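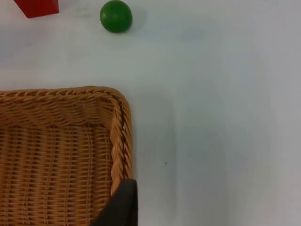
4. Setting up the sorting basket

The Peltumier play set is packed away and brought out from the same wicker basket. Set it up on a table with a plain, light top so that small pieces are easy to spot.

4.1 Before first use

1. Take the basket out of its wrapping and remove the card liner.
2. Run a dry cloth over the weave, inside and out. Some dust from the strands is normal.
3. Feel along the rim for loose ends. Trim any you find with small scissors, close to the weave. Do not pull them.
4. Leave the basket in an airy room for 20 minutes before filling it.

4.2 Laying out

1. Wipe the tabletop and let it dry.
2. Stand the basket near one corner, at least 20 cm from the edge.
3. Put the red block and the green ball out on the open part of the table, with a clear gap between them.
4. Check that the ball stays where it is put. If it rolls, level the table with the felt pads from the Risturent accessory pack.

Note: The pieces can go out in any order. For children under 4, start with the block — it stays put and is easier to pick up.

4.3 Putting away

1. Place the block in the basket first, flat side down.
2. Add the ball.
3. Lift the basket with both hands under the base.

CAUTION: Do not carry the basket by its rim when it holds more than 2 kg. The weave may pull out of shape.

CAUTION: Keep the basket away from heaters and open fires.

4.4 Cleaning

Wipe the block and ball with a damp cloth and a little washing-up liquid. Do not soak the basket. If it gets wet, stand it upside down on a towel overnight.

Replacement baskets are listed under Kovács in the Zernbridge parts list — see section 7.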